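How to Record Shelf Handling Examples with Hand-Held Grippers

This page sets out the procedure for recording handling examples at a shelving unit with a pair of hand-held grippers. It applies to all operators working under the Nendon programme and replaces the notes issued with the first set of grippers in December. The procedure for drawers and hinged doors is covered on a separate page.

The recordings are used to train a learning system that will later place and remove items on open shelves. The system learns only from what the cameras and the tracking record. An operator's intention is not recorded, and a hesitant or careless movement is learned in the same way as a good one. Operators are therefore asked to read the whole page before their first session.

Before you begin

You will need the following:

Two hand-held grippers, left and right, each with its tag fitted
The head camera and its cap
The recording unit and harness
A shelving unit with open compartments
Items from the current item list
The session sheet

Check that the finger pads on both grippers are clean and that the fingers open and close fully. Wipe the pads with a dry cloth only. Cleaning fluid leaves a film on the rubber and changes the way it holds a smooth surface.

Look at each tag from the front and from both sides. A tag with a scratch across the pattern, or with a lifted corner, must be replaced before recording. Tags may not be repaired with clear tape, as the shine prevents the software from reading them.

Put on the harness first and the cap second. Adjust the head camera so that both grippers can be seen when your elbows are bent and your hands are in front of your chest. Ask a second person to check the live view on the monitor, and do not move the cap afterwards.

Preparing the shelf

Place the shelving unit so that you can reach every compartment without stretching. The floor on your side of the unit must be clear for one full step back and one to either side. Cables should run behind you or down the outside of the arm, and never across the front of the body.

Choose the items for the session from the list. A good selection mixes stiff items with soft ones: a paperback or a small box behaves very differently between the fingers from a package wrapped in plastic. Leave at least one compartment free in every starting layout. The system must see examples in which an item goes into an open space as well as examples in which it goes beside something else.

Write the starting layout on the session sheet, compartment by compartment, working from left to right. Use the item names given on the list. Descriptions such as "the pink one" have caused a good deal of extra work in the past.

Recording an example

Each example is one complete action with a clear beginning and a clear end. The steps are as follows.

Step 1. Stand in the start position, with both grippers open and held in front of you. Stay still while the recording unit starts. The start signal is one short tone.

Step 2. Look at the item before you reach for it. Turn your head as well as your eyes. The head camera follows the head alone, and an item that you have only glanced at may lie outside its view.

Step 3. Move the first gripper towards the item at an even speed. Approach from the side on which there is most room, and bring the fingers level with the middle of the item where the shape allows it.

Step 4. Close the fingers until the item is held firmly. Thin items should be taken by the edges or the spine. Do not squeeze a soft package so hard that the wrapping folds over the pads.
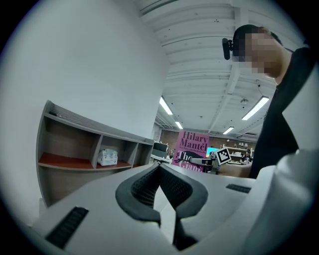
Step 5. Where the task card calls for both hands, bring in the second gripper once the first has stopped moving. Two grippers moving towards the same item at the same moment tend to hide each other's tags, and the tracking may be lost just when it is needed most. Keep your wrists turned so that each tag faces outwards or upwards for as much of the action as possible.

Step 6. Carry the item to its new place. Lift it clear of the shelf edge before moving sideways. Sliding is allowed only where the task card says so, and those examples are stored under a separate task name.

Step 7. Set the item down, open the fingers fully and draw the gripper straight back. Opening the fingers while the hand is still moving often drags the item with it. If the item falls over after release, leave it where it is and finish the example in the usual way.

Step 8. Return to the start position and stay still until the end signal, two short tones.

Record three examples of each task card before changing the layout. Vary your speed a little between them, and vary the point at which you take hold of the item. Three recordings that are nearly identical add very little. The movements should still be ones that you would make naturally.

What to do when something goes wrong

Mistakes are expected and many of them are useful. The treatment depends on what has happened.

If you miss the item, or it slips and you take hold of it again, carry on and complete the action. Mark the example "R" on the session sheet, for recovery. The learning system needs to see how a poor grasp is put right.

If you drop an item on the floor, stop and wait for the end signal. Do not pick the item up while the recording is running. Mark the example "D".

If you touch an item with a bare hand or forearm during the action, mark the example "X". It will be removed from the training set. A hand that steadies a book for only a moment teaches the system that the book stays upright without help.

If a cable catches, stop at once, free it and begin the example again from Step 1. Pulling against a caught cable has damaged connectors on more than one occasion.

Working in confined compartments

Narrow and low compartments need particular care. The top panel of a shelving unit can hide part of a gripper from the head camera, and the side walls limit how far the fingers can open. Before recording, try the movement once with the recording unit paused. If the fingers cannot open fully inside the compartment, open them as far as the space allows and keep to the same approach for the whole example.

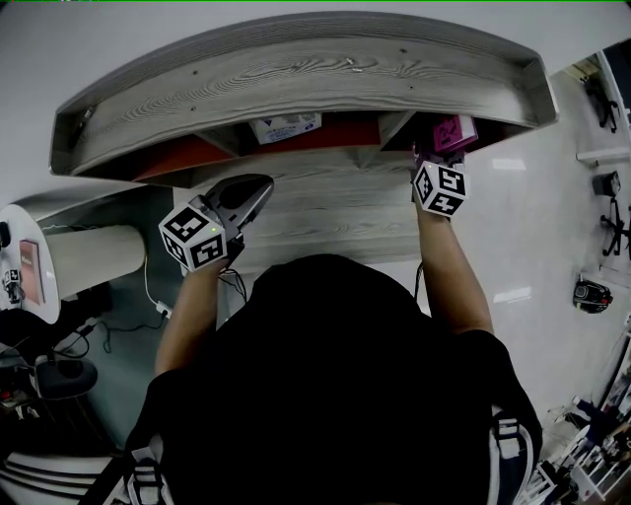
Bend at the knees and hips when working at a lower level, and keep the head far enough back for the camera to hold a view of the hands. Operators who lean too far forward lose sight of the shelf edge, and the recording then shows little apart from the top panel. The cameras on the grippers continue to record the item itself, so a short loss of the head view does not spoil an example. A loss lasting for the whole of the reach does, and the example should be marked "X".

Rest between sets. A session is limited to 26 examples, after which the operator must put down both grippers and remove the harness for at least 11 minutes. Tired arms produce shaky approaches, and these are difficult to detect afterwards.

Checking the recordings

At the end of each session, open the recordings in Tonov and play every example at double speed. For each one, confirm that the start and end signals are present, that both tags were tracked during the grasp and the release, and that the mark on the session sheet agrees with what is shown. An example that fails any of these checks is set aside – it is not deleted, as it may still be of use in testing the tracking.

Name the folder with the site, the shelf number and the session number, in that order. Recordings made at the Baner site use the letter B. Copy the folder to the shared store and wait for the copy to be confirmed before clearing the recording unit.

The shelf task set stood at 616 accepted examples on 18th October. Low compartments and soft packages remain under-represented, and operators who have a free choice of task card are asked to choose from those two groups first.

Questions and further help

Questions about task cards and item lists should be sent to Chaimae Fahmy. Faults with grippers, tags or cables should be reported to Abdelilah Shehata, with the gripper number and the session number. Please attach a fault label to the gripper and place it on the repairs shelf – a faulty gripper returned to its charger is likely to be used again by the next operator.

Spare tags and finger pads are kept in the cabinet marked Abdelaziz. Sign for anything you take.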